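Subject: Re: [cell-practice] Appliance fixtures, draft section 6
List: Olldale cell-practice

On Friday the Celano group wrote:
> Section 6 says the appliance must be checked before the
> arm is enabled. Checked for what? We have 14 fixtures.

Door, both knobs, clear tabletop. I will put that in the text.

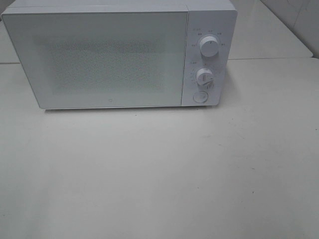

Fig. 1. Fixture with no arm in view, door closed.

> Does the approach rule cover cables?

It should. Draft wording: "Slack below the wrist shall be counted as part of the tool." A loop can catch on a door corner that the fingers clear.
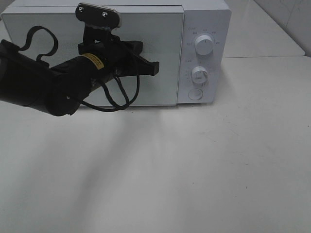
R. Stankevičius
Section editor, Dasemano

The stand-off in 6.2 stays at 40 mm for any move that is not meant to end in contact. Moves toward the control side need their own entry in the log – one line, with the program name. 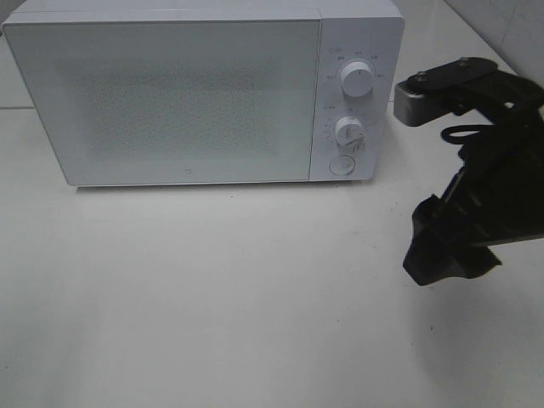

Contact moves on the door are limited to the low force setting, and the operator keeps a hand on the stop. I would drop the clause on glass doors, as 6.4 repeats it. 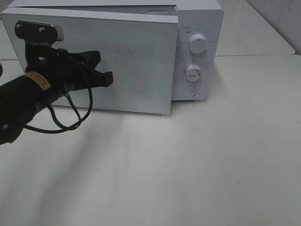 Fig. 2. Fingers close to the door face, cable hanging below the wrist.

Comments on 6.2 and 6.4 to the list by the end of February, please.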